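Gripper and camera comparison, stage two
Progress report to the Grutuna fund
Prepared by Madhu Rana, August

Dear colleagues,

In this stage we compared two gripper settings, which we call Dhillon and Gurnell, in the simulated house. The arm controller stayed the same for both. Of the 1,000 runs in the plan, 534 are now finished.

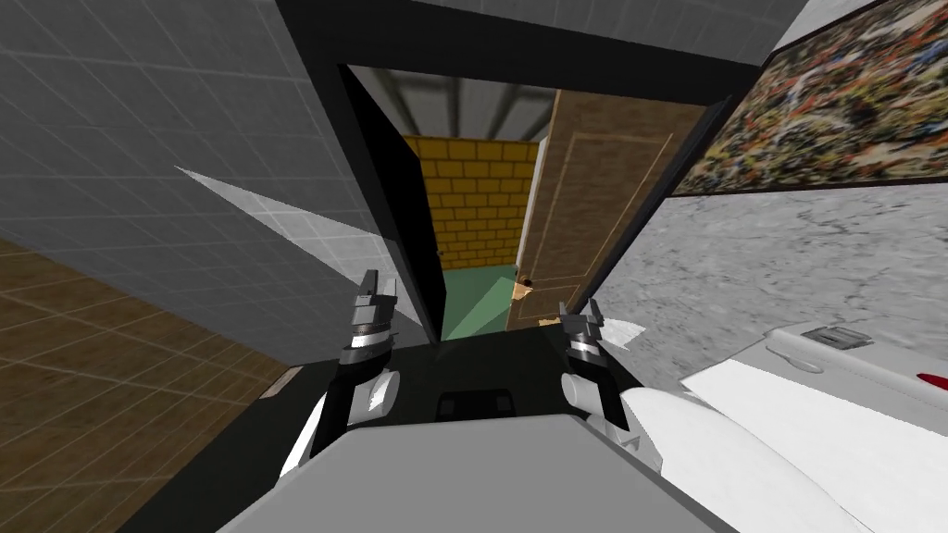
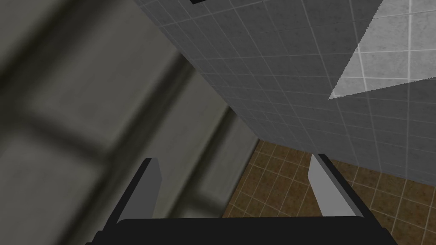 Simulated house: view over both arms (first) and close view over one gripper (second).

Dhillon received 283 of the finished runs and Gurnell received the rest. I do not yet give success rates, for the reason that the scoring script counted some dropped objects as placed. The script is corrected and the old runs are being scored again.

About the cameras we can already say something. The close view is good for judging the gap between the fingers, but a near surface can fill a big part of it and then the controller has little to work with. The wide view keeps both grippers and the doorway together, and finger detail is small. We would like to keep both views in the next stage.

Spending is at 80 per cent of the budget for this stage. The Ekance computing licence was dearer than we had planned, and I ask your approval to move the unused travel money to this line. An answer by Friday would be very helpful.

Still open: the remaining runs, and the colour settings of the close camera.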